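# Zweiarm-Eigenbau: Greifer fährt in der Simulation zu nah an die Glasfront

**kabelsalat_86**

Hallo zusammen,

ich lese hier schon lange mit, jetzt ist mein erster eigener Beitrag. Bitte entschuldigt Fehler, Deutsch ist nicht meine Muttersprache.

Ich baue in unserer offenen Werkstatt in Bramitz einen mobilen Roboter mit zwei Armen. Der Name vom Projekt ist Kunine. Bevor ich die Arme in echt an Möbel lasse, teste ich alles in der Simulation. Ziel ist zuerst sehr bescheiden: Der Roboter soll vor einem Sideboard anhalten, einen Arm zur Schranktür bringen und dort warten. Noch kein Öffnen.

Mein Problem: Der rechte Arm hält in der Simulation nicht dort an, wo ich es möchte. Ich habe einen Abstand von 40 mm zur Front eingetragen, und er kommt trotzdem viel näher. Bei einer Holzfront habe ich diesen Fehler nicht. Bei der Glasfront habe ich ihn fast immer.

Hat jemand schon so etwas gehabt?

---

**Lötfuchs**

Willkommen! Woher bekommt der Planer die Front? Aus dem simulierten Tiefenbild oder direkt aus dem Modell vom Schrank?

---

**kabelsalat_86**

Aus dem Tiefenbild. Ich wollte es so machen, wie es später in der Werkstatt auch ist. Dort habe ich ja kein Modell von jedem Schrank.

---

**Lötfuchs**

Dann hast du deine Antwort wahrscheinlich schon. Viele Renderer lassen den Tiefenstrahl durch transparentes Material einfach durch. Dein Planer sieht die Rückwand vom Schrank und rechnet die 40 mm von dort. Mach mal die Punktwolke an und schau, ob an der Stelle vom Glas ein Loch ist.

---

**pisdale_werkbank**

Ich sehe das anders. Wenn er die Rückwand nehmen würde, müsste der Greifer IM Schrank stehen und nicht davor. Er schreibt »viel näher«, also stoppt ihn irgendetwas. Ich tippe auf das Kollisionsmodell vom Greifer. Wer die Finger vergisst und nur bis zum Handgelenk rechnet, verliert genau die Fingerlänge. Ist mir bei meinem Pisdale-Arm auch passiert.

---

**Lötfuchs**

Und warum geht es dann bei Holz? Die Finger sind dort genauso lang.

---

**pisdale_werkbank**

Weil er bei Holz vielleicht aus einem anderen Winkel kommt. Ohne Daten raten wir beide.

---

**kabelsalat_86**

Danke für beide Ideen. Ich habe gestern Abend die Punktwolke eingeschaltet, und Lötfuchs hat recht: Bei der grünen Scheibe ist ein Loch. Nur der Rahmen und der Griff haben Punkte. Vermutlich stoppt der Planer wegen dieser wenigen Punkte vom Griff, darum steht der Arm nicht im Schrank.

Aber pisdale_werkbank hat auch ein bisschen recht. In meiner Datei waren die Finger mit einem alten Maß eingetragen. Es fehlten 2 mm. Das ist nicht die Ursache, aber es war falsch und ist jetzt korrigiert.
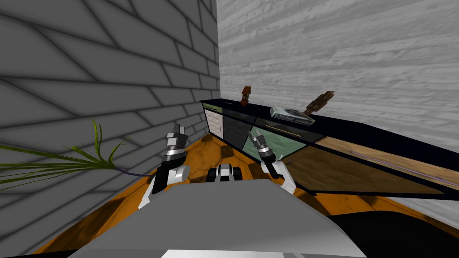 Der rechte Arm ist in dieser Konfiguration mein Sorgenkind, der linke macht keine Probleme und bleibt einfach in seiner Warteposition, mit den Fingern nach oben. Rechts stehen die Finger knapp vor der grünen Scheibe, und so nahe möchte ich in der echten Werkstatt nicht an ein Glas kommen. Die dunklen Fronten links davon erkennt der Planer ohne Fehler, ebenso das braune Holz auf der rechten Seite. Auch die Sachen oben auf dem Schrank sind in der Punktwolke sauber, die Schachtel und die zwei Holzfiguren.

Was ist nun der richtige Weg? Ich kann in der Simulation das Glas für den Tiefensensor undurchsichtig machen. Dann funktioniert es sofort — aber ich habe Angst, dass ich mich damit selbst belüge.

---

**Lötfuchs**

Die Angst ist berechtigt. Echte Tiefenkameras haben mit Glas die gleichen Schwierigkeiten, je nach Typ sogar schlimmere. Ich würde das Loch in der Simulation lassen und im Planer behandeln: Wenn ein Loch rundum einen Rahmen in einer Ebene hat, spann die Ebene darüber und behandle sie als Hindernis.

---

**pisdale_werkbank**

Für ein erstes Projekt finde ich das übertrieben. Mach das Glas undurchsichtig, lern erst mal das Anfahren, und kleb am echten Schrank Malerkrepp auf die Scheibe. Kostet fast nichts. Ebenen schätzen kannst du im Winter immer noch.

---

**spanplatte**

Krepp funktioniert, habe ich im Juli so gemacht. Auf matter Folie hatte ich aber noch weniger Aussetzer. Und dreh bitte die Geschwindigkeit vom Arm runter, egal welchen Weg du nimmst.

---

**kabelsalat_86**

Ich habe jetzt die Variante mit der Ebene versucht, nachdem der Bhattacharjee-Filter aus unserer Werkstatt-Bibliothek schon etwas Ähnliches kann. Nach 600 Durchläufen in der Simulation habe ich keinen Kontakt mit dem Glas mehr. In wenigen Fällen plant er gar nicht und bleibt stehen. Damit kann ich leben.

Für den ersten Versuch am echten Schrank nehme ich trotzdem auch die matte Folie. Weiß jemand, ob sie sich später ohne Reste von der Scheibe löst? Der Schrank gehört der Werkstatt.

---

**spanplatte**

Wenn sie statisch haftet, ja. Die selbstklebende lieber nicht nehmen, da habe ich einen halben Nachmittag mit dem Schaber gestanden.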